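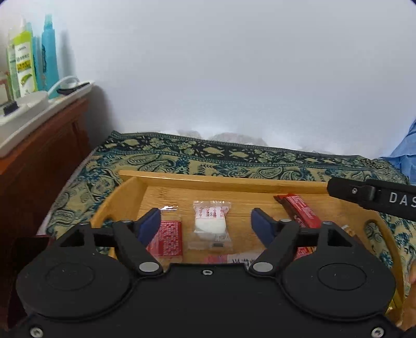 Small wrapped packets on the bamboo tray, gripper open over the middle of it.

I have been asked a few times to write down the rules we use for hand-held gripper work, so I am putting them here where I can point people at them. Most came from Hedvig Eide, who ran the sessions before me. A couple are mine, and I will change them if someone shows me a better way.

Check the pads first. Open and close the gripper fully five times before the first take of the day, and again after any break. If the two pads don't meet evenly, stop and fix it. We once kept going with a pad slightly skewed and lost most of a Tuesday.

Screws get checked by hand every 50 takes. Finger tight is no good, use the driver.

Small wrapped things need more care than you would think. Clear wrapping catches the light, and the crimped ends bend when you pinch them. Our rule is to grip the body of the packet and leave the ends alone. Aurelio Solís disagrees and says people pick sweets up by the ends all the time. He has a point, but the written rule stands until we have tried both properly.

Don't tidy between takes. Packets lying sideways or half on top of each other are fine. If every piece gets lined up before you start, you end up with 4000 takes of something that never happens in a kitchen. The only things we remove are torn packets, which go in the bin and get noted on the sheet.

Move at the speed you would use with your own fingers. New people go very slowly because they are nervous -- I did too. Itzel Zepeda has them do 20 takes that are thrown away, and by the end of those most have settled.

One task, one name. We had "pick sweet", "pick candy" and "grab packet" all meaning the same job, and sorting that out took me roughly 2 days. The name is now agreed before the session and written at the top of the sheet.

A failed grasp is kept. Mark it as failed and carry on. Dropping the bad ones makes the numbers look nicer and helps no one who has to use them later.

Working in someone's home, ask before you shift anything, and put it back afterwards. If they want a shelf or a room left out, it is left out.

I still haven't got a good rule for when to swap worn pads. At the moment we go by feel, and two people will feel it differently. If you have a written limit that works, please send it to me.

Contact | Copyright Leopoldo Tovar | Back to top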